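January 2019
Prepared by Zineb Abdel Hamid, Technical Documentation

Section 4. Oiling and maintaining the Cerkilard worktop

4.1 Before the first use

The worktop is shipped sanded but unfinished. Leave it in the room where it will be installed for 10 days before oiling, with the wrapping removed and air able to reach both faces. A top oiled too early can cup along its length.

Use Rurumine hardwax oil or an equivalent product rated for food contact. Do not mix brands between coats.

CAUTION: Rags soaked in oil can catch fire on their own. Lay them flat outdoors to dry, or store them under water in a closed metal can.

4.2 Applying the oil

1. Sand the surface with 180 grit, following the grain. Finish with 240 grit.
2. Vacuum the dust and wipe with a dry cloth. Do not use water at this stage.
3. Stir the oil. Do not shake it.
4. Coat the underside first, then the ends, then the top. End grain takes more oil than the faces - apply until it stops soaking in.
5. Wait 28 minutes and wipe off all oil left on the surface.
6. Let the coat dry overnight and repeat. Three coats are required on the top and two on the underside.

Note: Strips of pale and darker brown grain take up oil at different rates. Uneven sheen after the first coat is normal and does not need sanding.

4.3 Daily use

1. Wipe up spills at once, in particular vinegar, wine and coffee.
2. Clean with a damp cloth and mild soap. Dry along the grain.
3. Place hot pans on a trivet. Plates at serving temperature may be set directly on the wood. 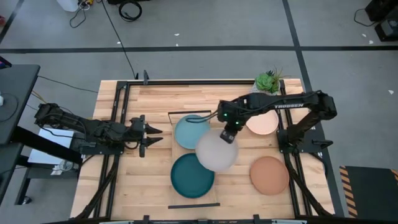 4. Do not cut on the top. Knife marks are not covered by the warranty.

4.4 Yearly service

Re-oil every September, before the heating season. If water no longer beads, do it sooner. One coat is enough unless bare wood is showing. For stains deeper than the finish, sand the whole top - spot sanding leaves a visible hollow.

Replacement oil, part no. 1403, is sold in 300 ml cans.

Related sections
Section 3. Mounting the top to the base
Section 5. Filling cracks and open joints
Warranty terms

© Festasa | Contact support | Back to top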